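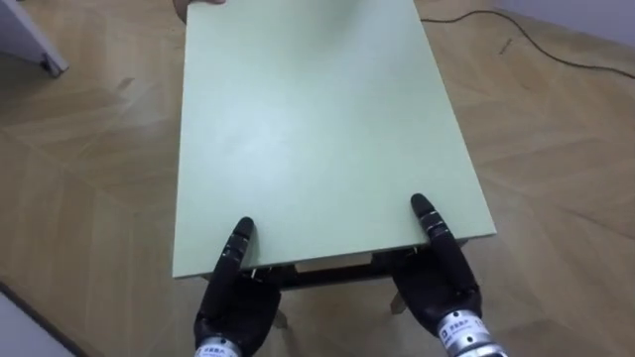 Reviewers at the Clulano site replied that a shared carry needs one agreed stop word, and that either partner may say it. We adopted this as rule 5.

Figure 1. Two-ended table grip, robot at the near end, human partner at the far end.

4.2 Grip and release

Under the Ludport rules the robot keeps its hold until the human partner has let go — never the reverse. Cables on the floor are noted before each trial. Of 3777 logged trials, 2449 involved furniture.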